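Home | Guides | Hardware | Task sheets | Downloads | Contact

Recording folding and tidying examples in a bedroom

Use these steps when you are collecting hand-held gripper examples in someone's home for the Sillimeck set. They cover soft items only: clothing, towels and bedding. For kitchens and hard objects, use the other task sheets.

You will need the gripper, a charged battery and a spare, a memory card with nothing on it, the printed task sheet, and a small pile of clothing. A full session is 40 examples of one task in one room. Most people finish that in an afternoon once they have the hang of it, but plan for a slower first day.

1. Choose the task before you go in

Each session has one task. The ones we are short of at the moment are:

Pick up a folded garment and set it down somewhere else on the same surface.
Fold a long-sleeved top that has been laid flat.
Unfold a garment and spread it out.
Move a towel from a pile to a bed.

Don't mix tasks in a session, even if you have time left over. If you finish early, do the same task with a different garment and note the change on the sheet.

2. Set up the room

Leave the room mostly as it is. The first batch we gathered at Garevlow was all shot on cleared beds with the curtains shut, and the model trained on it did badly in any room with a bit of stuff in it. Folded bedding against the wall, clothes on hooks and a patterned curtain are all fine to keep in view. Put away mail, photos of people, medicine and anything with a name on it.

Check where the light is coming from. A bright window off to one side is usable. A bright window straight behind the garment is harder, and the picture will often go dark just where you need the detail. If that happens, work from the other side of the bed or pull the curtain partway across.

Watch the colour of the surface too. Dark clothing on a plain bright sheet is the easiest combination to label, so it's a good place for a new person to start. Dark on dark should be left until you have done a few sessions.

3. Check the gripper

Open and close the fingertips fully 6 times before the first recording. They should move together and come back to the same gap each time. If one side lags, look at the linkage pins for lint. Fleece sheds a lot and it winds itself around the joints.

Wipe the lens with a dry cloth. Then take a short test clip and look at it on your phone or laptop. Both fingertips should be in view with the garment between or just past them, and you should be able to see a fair amount of the room behind.
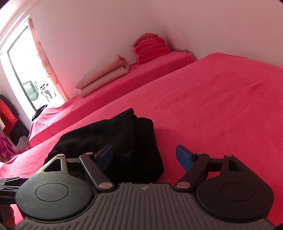

Start position: fingertips open, folded black fleece just ahead on the near bed.

Hold the start position for a slow count of two before you move. The labelling tool looks for that still moment to mark the beginning, and if it's missing someone has to go through by hand and find it.

4. Record an example

Start the recording, hold still, then bring the gripper in at the speed you would use to pick something up with your own hand if you were in no hurry. Thick fabrics like fleece need a deeper pinch than a T-shirt. Aim for a folded edge, get a good layer between the fingertips, and close until the fabric stops sliding.

Lift it clear of the sheet. Dragging it across is a different movement and we have it down as a separate task. Move to the new spot, lower until the garment touches, open the fingertips, back away, and hold still again for a count of two. Stop the recording.

Keep your other hand out of it. This is the most common fault in new recordings - people reach in to straighten a sleeve without thinking. If you catch yourself doing it, finish the clip, mark it with an X on the sheet and do another one. Don't delete it on the spot.

A missed grasp is different. If the fabric slips and you go back for it and get it, that is a good example and should be kept. Keabetswe Gumede, who checks the cards at the Billcombe office, would like more of these than she gets. Just don't fake them. A slip done on purpose looks nothing like a real one, and she throws them out.

5. Change something every few examples

After every 4 examples, change one thing. Turn the garment a quarter turn, shift it toward the foot of the bed, refold it with the sleeves on the other side, or stand somewhere else. If the room has a second bed or a low table at a different height, use that for part of the session.

Changing one thing at a time keeps the sheet simple to fill in. Write the clip number and a couple of words: "rotated", "other bed", "refolded looser". Full sentences aren't needed.

Don't be too neat about refolding. A garment that has been bunched up a little is closer to what the arm will meet later on, and the Pacheco tests in October were run on laundry that had been dropped onto a bed from a basket.

6. Take breaks

The gripper gets heavy. When your wrist tires, your approach changes: you start coming in lower and resting the body of the tool on the mattress. It shows up clearly in the movement data. Put it down for a few minutes every ten clips or so, and swap hands if you can do the task equally well with either. Note the hand on the sheet if you swap.

7. Before you leave

Check that the number of clips on the card matches the sheet. Open the first one, the last one and one from the middle, and play them right through. Look for a fogged or smeared lens, fingertips out of view, and clips that stop before the final hold.

Put the room back the way it was. Then copy the card twice, once to the laptop and once to the portable drive, and don't wipe it until you have had the email saying the upload went through.

Common problems

Clip is too short to upload: the hold at the start or end is missing. Record it again.

Fabric slips every time: clean the fingertips with a damp cloth and let them dry. If it still slips, try a thicker part of the garment, such as a seam or hem.

Sheet moves with the garment: you are pinching too deep. Raise the approach slightly and check that the fitted sheet is tucked in at the corners.

Picture flickers: usually the ceiling light. Turn it off and work by daylight if there is enough.

Garment falls off the bed: stop, mark the clip, put the garment back and carry on with the next number. Please don't reuse clip numbers.

How many sessions we need

A task is opened for training once it has 200 good clips from at least five different rooms. Folding is still well short of that. If you have a room you can offer, or a relative who doesn't mind you taking over a bedroom for an afternoon, send a note through the contact page with the town and the type of bed and we'll post you a task sheet.

Contact the collection team | Copyright Sillimeck project, Billcombe | Back to top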